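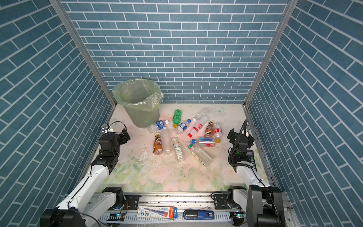 Chores by machine - are we there yet or not
Board: Home & Shop Automation
53 replies, showing the first page

tronow_fan
Posted 21st March
Ok so quick question before I go to work. Picking up empties off the floor and putting them in a bin. Solved or not solved? My brother in law says solved years ago. I say no way, not with two cheap arms and ordinary bottles lying any which way. Who's right

benchrat50
Not solved. Next.

jarkero
Depends what you mean by solved. Bottles on their side on a flat floor, bin in the corner, nothing else in the way - thats about as easy as a chore gets. Two arms should clear it fine. Slow, but fine.

benchrat50
Easy until you get a clear one. Clear plastic on a pale floor, cameras hate it. And crumpled ones dont have a shape you can plan a grab around. Full respect to anyone trying but I've watched my own setup close on thin air all evening.

zandby_shop
Clear ones were bad for us too. Labels help a lot. Anything with a colored cap, it goes straight for the cap. Plain clear with a clear cap, good luck.

tronow_fan
So what success rate are people getting? Real numbers pls

zandby_shop
Last August we ran 50 tries, one bottle each. Some 5 ended up outside the bin, mostly bounced off the rim. The bag was the real pain, gripper snagged it twice and pulled the whole bin over.

jarkero
That's a great result?? You'd take that from a teenager

zandby_shop
Teenager picks the bin back up.

mopbucket
Nobody pays for a thing that does bottles only. What about crumbs? Bits of wrapper? Floor still needs sweeping after, so I'm getting the broom out anyway. Call me when it does the whole job.

jarkero
Disagree. I run a small shop, end of shift there's empties everywhere. If it got just those I'd be happy. Broom takes me 2 minutes.

benchrat50
And how long does the arm take per bottle

jarkero
Dont care, I've gone home

benchrat50
You will care when it jams on the first one and sits there till morning

lowtorque
Reach is the bit people skip. Arms bolted to a rail at the front, bin at the back, fine if you measured it. Real kitchen, bottle rolls under the table and its gone. Anyone here using the Jaramillo mounts? Wondering if they flex with the arm stretched out

zandby_shop
Bit of flex yeah. Shim under the plate fixed most of it for me. Check the bolts every week or so

tronow_fan
ok so I'm reading this as "mostly solved in a box, not solved in a house". Brother in law is going to claim that as a win

mopbucket
Dont let him. A box isnt a chore

lowtorque
what thickness shim?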